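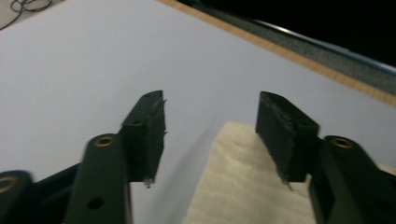 Folding is the part that gets left, Heather Ritchie told us when we first talked about the classes. Washing happens, drying happens, then the pile sits on a chair until Sunday night and people dress out of it. She has been doing laundry for other people most of her life and says she has never once met a family that was behind on the washing and caught up on the folding.

FOR IMMEDIATE RELEASE

Rellwood Opens Sign-Up for Free Folding Classes in Drusham and Bristurbridge

DRUSHAM, 4/9/26 – Rellwood, the neighborhood laundry and linen shop, is opening sign-up today for The Folding Table, a set of free hands-on classes on folding, sorting and putting away. Three evenings per course. Two locations to start, the Drusham shop and the upstairs room in Bristurbridge. No experience needed, no purchase needed, bring your own laundry if you like.

The classes came out of a survey the shop handed out at both counters over the winter. 1,119 customers filled it in. The question was simple, which laundry job do you put off longest, and folding won by a mile. Ironing second. Matching socks got a lot of write-ins even tho it wasn't on the card.

"We expected stains," said Natalia Montes, manager of the Drusham shop. "We had a whole stain night planned, handouts and everything. Then the cards came back and it was folding, folding, folding. So stain night is on hold and we bought tables."

What the classes cover

Evening one is flat things. Dish towels, pillowcases, napkins, plain cotton cloths. Everyone starts with one soft cloth on a bare table, finds the edges, gets the creases out with the side of the hand and folds in half, then half again. Sounds like nothing. Takes most people a few tries to get the edges to meet.

Evening two is clothes. T-shirts, pants, kids' stuff, sweaters, things with linings that slide around. Heather Ritchie teaches this one and she is firm about tags. Find the tag first, it tells you which way is up, then smooth, then fold. She will walk over and turn your shirt around if you have it wrong.

Evening three is the big and awkward pieces plus putting away. Fitted sheets, yes. Blankets. Also how to load a basket so the stack is still a stack when you get up the stairs with it. Hyun-seo Ok teaches evening three and has a drawer system that several people at the shop have now copied at home.

How the tables are set up

Simple on purpose. Pale top, so you can see your edges against it. Basket to one side, always within reach, and one piece in the middle of the table. One piece only. The rest of the pile stays off the table until its turn comes.

"People dump the whole load out," Ok said. "Then they are folding on top of other clothes and everything slides and they get mad at it. Clear table, one thing, basket next to you. I say it so often my kids say it back to me."

Longer tables were tried in October and dropped. Folks spread out, stacks got mixed up, someone went home with someone else's pillowcases (returned, all fine). The smaller ones keep each person's work in front of them, and you can reach across without leaning.

The basket goes down lengthwise, short end toward you. Finished pieces get laid in flat from the far end, big ones at the bottom. If a piece comes out crumpled it gets shaken out and started over, no patching up a bad fold. Fabric bunched up in the middle of the table is how every single piece begins so nobody should feel bad about it.

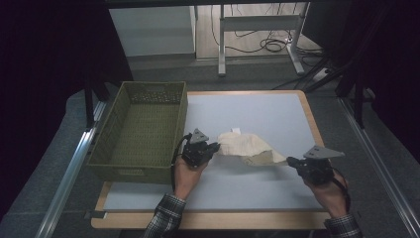 Dates, places and how to sign up

Drusham course runs on three straight weeks at the shop, evenings after closing. Bristurbridge starts the week after Drusham finishes. A second round at both places is planned for October if the first one fills. Each class takes 11 people, which is how many tables fit with room to walk between them.

Sign up at either counter or by phone with the shop. Names only, no deposit. If you can't make all three evenings come to the ones you can, but please try for the first one as the other two build on it. Waiting list will be kept at the Drusham counter.

Kids welcome with a grown-up. Natalia Montes says the under-tens at the practice night were faster than their parents on washcloths and a good deal louder.

What to bring

A small load of clean, dry laundry in whatever you normally carry it in. Practice cloths are provided for anyone who would rather not show the room their pajamas. Please leave delicates at home for the first evening. Short sleeves are handy in summer but wear what you want, the rooms run cool.

Take-home folding cards

Everybody who comes gets a printed card set to stick inside a closet door. The shop had 1,190 sets made up by Quintana, the print shop next door to the Bristurbridge location, so there are plenty. Leftover sets will be at both counters, free, from the week of the first class. Drawings by Marlene Beaulieu, one fold per card, big enough to read from across a bed.

"I drew the fitted sheet one four times," Beaulieu said. "Heather kept handing it back. The fourth one you can follow, my husband followed it and he has never folded a fitted sheet in his life."

The cards cover towels, pillowcases, T-shirts, long sleeves, pants, sweaters and both kinds of sheet. No socks card yet. It's comming, there was a disagreement about whether to ball or fold and it hasn't been settled.

From a practice night guest

Tanner Hawthorne came to the practice night in Drusham with two weeks of towels. "I fold in thirds now," he said. "The shelf closes. I had been blaming the shelf." He has put his name down for the full course and is bringing his sister.

Questions we have been getting at the counter

Is it really free – yes, all three evenings.

Do I have to use Rellwood for my laundry – no.

Will there be an ironing class – maybe. Montes wants one, Ritchie says fold it warm out of the dryer and you won't need one. Ask them both, you will get both answers.

Can a group book a table night – yes, for groups up to the usual class size, on weeknights only. Call ahead. A couple of building associations have asked already and we are working out the calendar.

Is there parking – street parking in Drusham, lot behind the building in Bristurbridge. Use the back stairs for the upstairs room, the front door is locked after closing. The stairs are steep with a full basket so if that's a problem go with the Drusham course, it's all on the ground floor.

About Rellwood

Rellwood runs wash-and-fold counters in Drusham and Bristurbridge and sells plain household linens, baskets and drying racks. Both shops are open six days a week. Alterations at Drusham only.

Press contact

Natalia Montes, Rellwood, Drusham shop. Reporters who want to sit in on a class are welcome, please call first so we can hold a table. You will be asked to fold something.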